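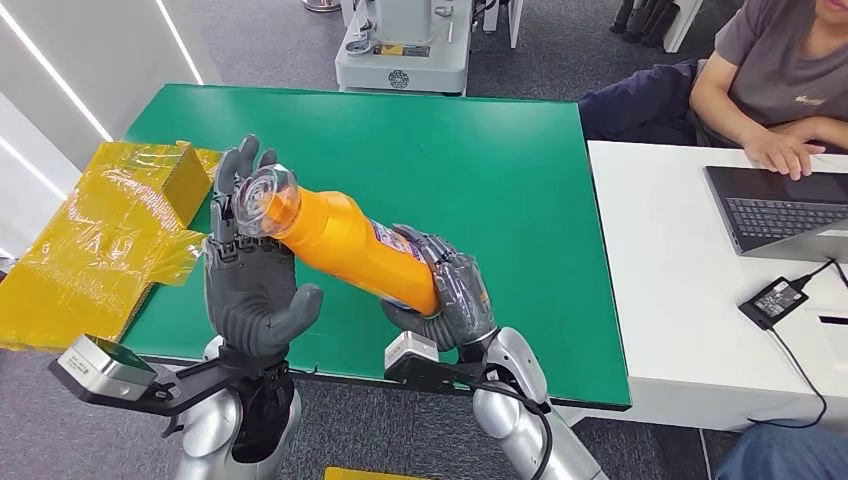 2018-11-27

The cupboard under the sink has been sorted. I mention it because it took most of a Tuesday and I would like some credit.

When we moved to Dudton I put everything from the old place under there "for now". For now has lasted a good while. I own two bottles of descaler, both started, and a tin of Radari metal polish bought for a brass doorknob we left behind in Surkham. There were also over 80 dishwasher tablets. We don't have a dishwasher.

My main complaint is with caps. Push down and turn, squeeze the sides and turn, line up the arrows (what arrows?) and lift. I've had a bright orange bottle that needed holding hard round its fat end with one hand and working at the clear cap with the other, at a slant, muttering. My jam jars put up less of a fight, and they have been sealed since the summer before last.

Anyway, the method. Everything out on the table. Anything with a label I can't read goes in the box for the tip. Anything I've got twice gets moved to the front so I stop buying a third. I don't pour leftovers together to save space, having once done that with two shampoos and regretted even that.

The shelf got a wipe and a new liner from Kahsay on the high street, 112 cm long for a cupboard that is plainly shorter. I folded the extra under. It has already sprung back up and is holding the door open.

Airing cupboard next, possibly in spring.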